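Household Waste and What Becomes of It
Handout for session 3: Sorting, and why people are bad at it

Please read this before we meet. Those who read it during the session will be easy to spot, as they always are, by the turning of pages during the quiet bits.

Where we had got to

Last time we looked at how the weekly collection came to be thought of as a right, like daylight. Before it there were ash pits, the rag dealer and the pig. Most towns kept a good deal out of the ground this way without having a word for it. The word came later, along with the leaflets.

The question for this session is a narrow one. Once a council has decided that rubbish should be split into kinds, who does the splitting? There are two answers and a muddle in between, and most of us live in the muddle.

Sorting at the kerb

Under this system the household does the work. You are given several containers and a calendar, and you learn the rules or you watch what next door puts out and copy it. The material that reaches the depot is fairly clean, so it fetches a better price. The cost has been moved on to the kitchen floor, where there is now no room to stand.

Mindham went down this road early. The first scheme had 7 containers per house, including one for corks. The corks container was emptied when full, and as far as the records show it was never full. Within a few years the scheme had shrunk to 3, and complaints fell sharply, though so did the quality of the paper. Wet paper is the great sorrow of this subject. We shall come back to it.

Note the usual argument here: that people sort well when they care. The Mindham surveys give it little support. Streets where most people said they cared a great deal sorted no better than streets where most people said they did not. What did make a difference was the shape of the hole in the lid. A round hole got bottles. A slot got paper. A plain flap got everything, including, on one well-remembered morning, a cooked ham.

Sorting at the plant

Under this system the household puts the lot in together and somebody else deals with it. The material travels up a belt, past magnets, screens and blowers, and past people in gloves. More is collected because less is asked. A good share of it is then spoiled by being next to everything else.

The Barnotness plant is our main case. It was built to handle mixed recycling from a wide area, and the designers assumed that what arrived would be more or less what the leaflet had asked for. I leave you to imagine the opening week. The line was stopped again and again by hoses, tights, fairy lights and anything else long enough to wrap round a shaft. The trade calls these tanglers. A plant can forgive a wrong bottle. It does not forgive a hose.

Later the plant added a slower first stage in which staff pull out the large and the odd by hand. It is dull, smelly work and it saved the place. You will find it given two lines in the official account, against a full chapter on the magnets.

The muddle

Most schemes now ask for a bit of both: some splitting at home, some at the plant, and a leaflet that changes each September. The Flalon scheme is the one I should like you to know in detail, as it comes up every year and every year half the room writes about Mindham by mistake.

Flalon gave each house one bin for dry recycling and one for the rest, with food waste taken separately in a small caddy. So far, so ordinary. The interesting part is the group of things that belonged in neither. Toys, pans, umbrellas, coat hangers, balls, odd bits of garden kit: all of them made of something that could in theory be recovered, and none of them made of only that. The council's advice was to take them to the tip. Most people did not own the will to do so, and put them in with the bottles.

This is sometimes called wishful recycling. The person doing it feels helpful. The person on the belt feels otherwise. It is worth asking, though, whether the fault lies with the person at all. An object that is hard plastic at one end, soft plastic at the other and screwed together in the middle was never going to be anybody's friend.

Paying for it

A short section, as money makes the room go quiet. Sorted material is worth something only if somebody wants to buy it. When prices are high, councils speak of income. When prices are low, they speak of the planet. The Barrientos model, which you met briefly in session 2, tries to show at what price it becomes cheaper to bury a tonne than to clean it. Its weak point is that it treats the household's time as free. Try that assumption on anyone who has just rinsed a cat food tin.

Things to bring

Bring the leaflet from your own council, if you can find it. It is under the magnet on the fridge, or it has been recycled.

Write no more than 300 words on one object in your home that you honestly do not know how to throw away. Say what it is made of, which bin you would put it in, and what you think would happen to it after that. "I would keep it in the garage" is true for most of us but earns no marks.

Reading

Chapter 8 of the course reader, leaving out the part on drains. The Flalon leaflets are in the folder, oldest first. Please put them back in that order - last year they came back as one lump with a biscuit in it.

Wet paper

Held over to session 4 for want of space, as it is every year.

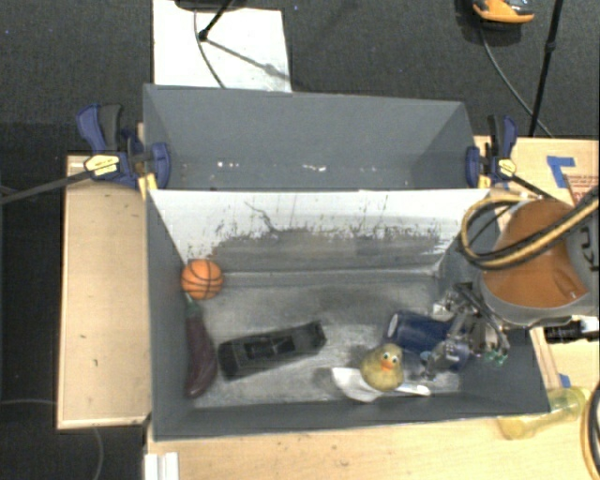 I used to live in Flalon and the caddy rule was worse than the handout makes out. For the whole of the first winter we were told no tea bags, then tea bags only if torn open, then tea bags as normal. My street just gave up and went back to the compost heap. Could that go in as a case for session 4, or does it have to be paper?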